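Print this page
E-mail this page

Speaker notes, Haf Edwards
Bathrooms, towels and the long tail of chores

(Mic check. Water on the left. Don't start until the doors are shut.)

Hi everyone, thanks for coming back from lunch. I'm Haf, I look after data gathering at Lukarari, and I have 15 minutes to talk you into caring about bathrooms as much as I do. I've spent most of my working life since May in them, so be kind.

Quick bit of background. We teach household robots by showing them. A person drives the arms and hands, the robot records what it sees and how its joints move, and we call one go at a task an episode. Loads of episodes later, you train a policy and find out what you forgot to record. (Pause, the people who've done this will laugh.)

When we began with our friends at Cudley we did what everybody does and went straight for the kitchen. Cups, plates, drawers. Lovely, tidy, and a bit samey. Then Ernent, who were testing the model for us, asked it to hang up a towel and it pinched the air beside the thing for what felt like a fortnight. Fair enough! It had hardly met a towel.

So, the bathroom set. I want to show you the sort of place we work in, because the task list makes it sound much roomier than it is.
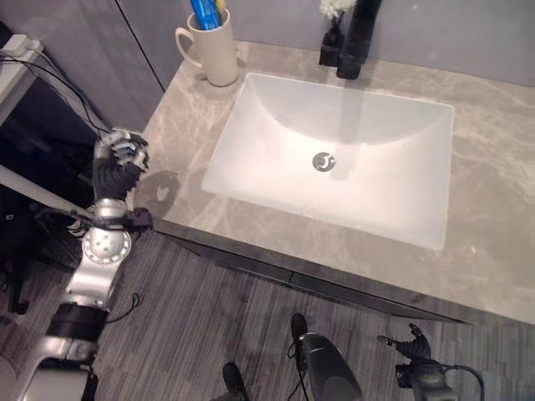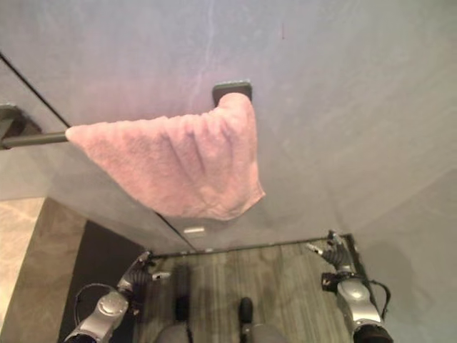
The vanity and the towel bar, both from the robot's head.

How many episodes do you need before a task is worth training on?

We aim for 200 good ones per task, spread over at least 4 homes, and we'd take more homes over more episodes if we had to choose.

(Someone always asks that, so say it now and save it for later.)

Okay, what have we learned? Cloth first. Towels are a pain because there's no one right way to hold them. Two operators will grab the same towel in completely different spots and both get the job done, and the model sees that and tries to average them, and the average of two good grasps can be a rubbish grasp. McIntyre's group told us to write a grasp rule for each task and stick to it. I grumbled, I thought it'd make everything look staged, but it helped. Now the sheet says something like "take the hanging edge, nearest hand first" and the operators are free to do the rest in their own style.

Next, white on white. A pale basin under a bright light is tough on a colour camera, and you lose the rim and the depth goes to mush. We now do a short exposure check at the sink before anyone touches anything. It's boring and we skipped it for the first 2 homes, which meant going back and doing them again. Learn from my misery.

Third one, keep your fumbles. If an operator drops the cloth and picks it up again, we tag it as a recovery and keep it in. I used to bin those! What we throw out is the stuff where the operator stops and has a think halfway through, as the model will happily learn to stand there having a think too.

(If running late, skip to labels.)

Labels. Write them on the day, while the operator's still in the building. "Wipe basin" and "clean sink" ended up as separate tasks in our set for months, and sorting that out ate a good chunk of my winter.

What's next is laundry, heaven help us, and I'm after partners with odd-shaped homes. Narrow ones especially. Come and find me by the coffee urn, I've got the task sheets with me and I'm very happy to share the grasp rules.

(Thank Cudley. Thank Ernent. Questions.)

Print this page
E-mail this page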